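Version note, March: the split file has been redone. If you downloaded an earlier copy, delete `splits/` and fetch it again.

# Clorora two-arm handling set

Clorora is a set of teleoperated examples for training a two-arm policy. It was recorded at Welletti in the Naylor cell. One operator drives both arms, and the recorder saves joint positions, gripper opening and camera video together.

The set has 300 episodes. Of these, 66 are held back for testing and shouldn't be used for tuning.

## What the tasks cover

- lifting a thin board by its edge and tilting it
- passing a board from one arm to the other
- picking up a soft item by a narrow part and holding it upright
- going back to rest after a missed grip

Missed grips are kept and marked `retry`. Episodes where an arm hit the wall or a cable snagged were thrown out before numbering.

## Layout

```
clorora/
 episodes/
 splits/
 labels.csv
 calib/
```

Each episode folder holds the video, a `state` table and a `notes.txt`, which is often empty. An episode runs 60 seconds at most. The recorder stops on its own at that point, so a few tasks end partway through and carry the label `timeout`.

## Cameras

There is a fixed view of the whole cell and a close view from each wrist. The wrist views are blurry very near the fingers and we haven't tried to correct this. Colour balance was locked for every session except the first, and those episodes are listed in `calib/first_session.txt`.

## Known problems

Shiny surfaces give strong glare in the wrist views. Clear and reflective objects confuse the depth estimate from Pukia, our depth tool, so we left depth out of the release. Other objects were often left in the cell between tasks. Don't treat the background as fixed.

Labels were done by hand. Colleen Cormier checked 14 episodes against the video and corrected the start times in `labels.csv`. The rest have had one pass only.

## Sample views 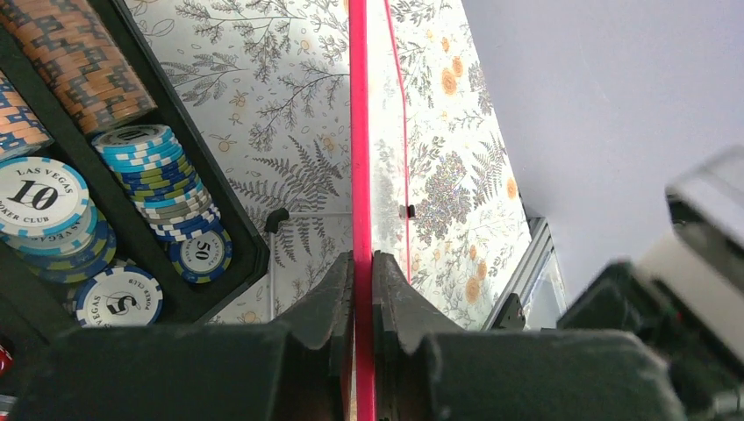
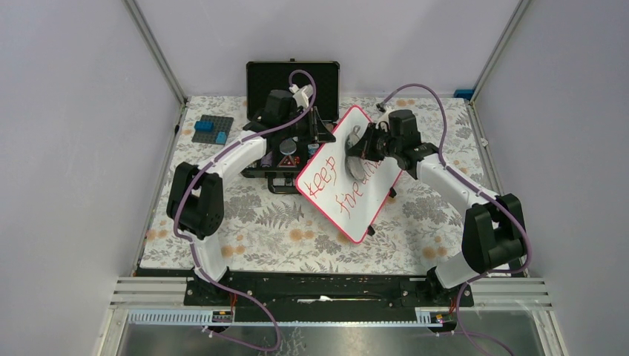
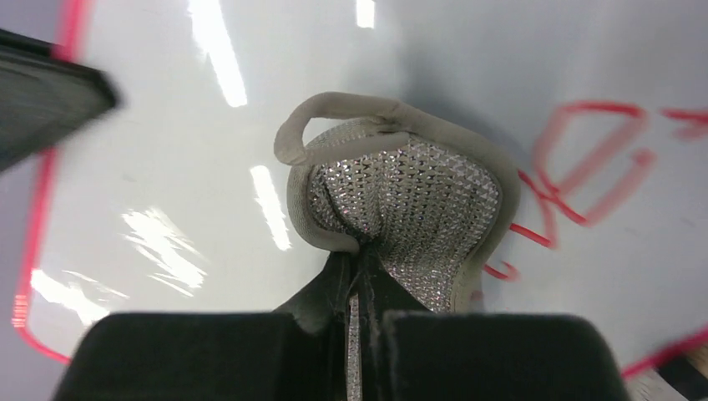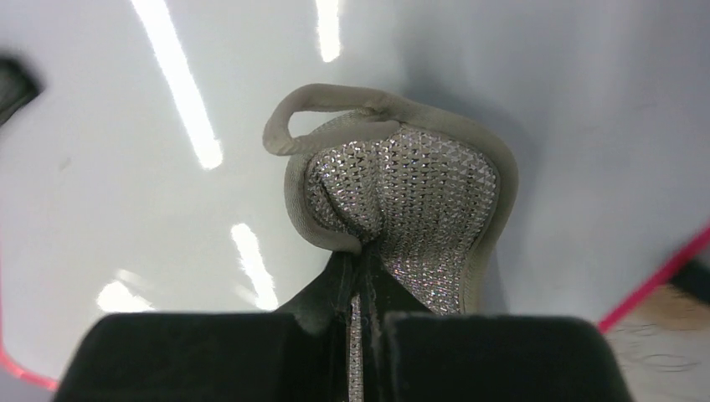 ### Category: grasp and hold

All four views carry this label in `labels.csv`. It starts when the fingers close on the object and ends when they open. Use `object_type` to separate the rigid boards from the soft items, and `arms` to find the episodes where both grippers were used.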